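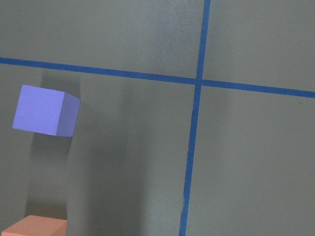

Skasach Paint & Finish Workshop - Frequently Asked Questions

Last updated December 5, 2025. Read this before you email please, most of it is answered already.

Do I need to book?
Yes. Walk-ins only if someone cancels, and you won't know till you get here. Book on the website or call the front desk.

How big are the classes?
Small. 5 people max on the weeknight ones. The open studio holds more, depends how many big pieces are in that day.

Who teaches?
Mayu Higuchi does walls, trim and anything with stripes or a pattern. Shiyu Kang does furniture and floors. If you want one of them in particular check the name on the listing before you pay, we can't swap after.

What do I bring?
Old clothes, closed shoes. Sandwich if you're on the all day class. Brushes, rollers and paint are included. Tape too.

Can I bring my own paint?
Water-based only, in the original can with the label still on. No spray cans indoors. No oil-based, the fans aren't built for it.

Can I bring furniture?
Chairs, side tables, drawers, yes. It has to fit through the side door, 5 minutes with a tape measure at home saves you a wasted trip. No beds. No pianos (yes we've been asked).

My paint bleeds under the tape every time. What am I doing wrong?
Usually one of these. Tape went on over dust. Edge wasn't pressed down. Paint too thick, or brushed toward the edge instead of away from it. Try this - tape, press hard with a plastic card, one thin coat of the base color along the edge, let it dry, then your new color. Mayu covers it in Stripes 1.

When do I pull the tape?
While the last coat is still a little soft. Slow, folded back on itself. If it dried overnight run a sharp blade along the line first or you'll lift a strip of paint with it.

How long can tape stay up?
Read the roll. They're all different and the cheap stuff leaves glue behind. If it's in direct sun, take it off sooner than you think.

Do I have to prime?
Bare wood, bare drywall, glossy stuff, dark to light - yes. Same color family over sound matte paint, you can probaly skip it.

How long before I can use a painted floor?
Socks next day, shoes a couple days later, furniture after a week or so. Longer if it's cold or damp. Go by the can if the can says longer.

Do you sell gift cards?
Yes, at the desk or online. Good for classes and studio time. Not for paint.

I got a code from Cirano, does it work here?
Only on open studio hours, not classes. Type it in at checkout, we can't add it after.

What's Botovex?
The booking system. Your reciept comes from them so check spam for that name. If you never got it, email us with the name you booked under.

What if I have to cancel?
Two days notice gets a full refund. Less than that, credit only. No-shows get nothing, sorry. November credits are still good, just mention it when you book.

Is there parking?
On the street, and the lot behind Đặng after they close in the evening. Not before - they do tow.

Kids?
12 and up with an adult. Family class is the exception, see listings.

Can I leave my piece to dry?
One week, on the rack, with your name on it. After that there's a storage fee.

Still stuck?
Email is fastest. Phone gets picked up between classes, leave a message and say which class it's for.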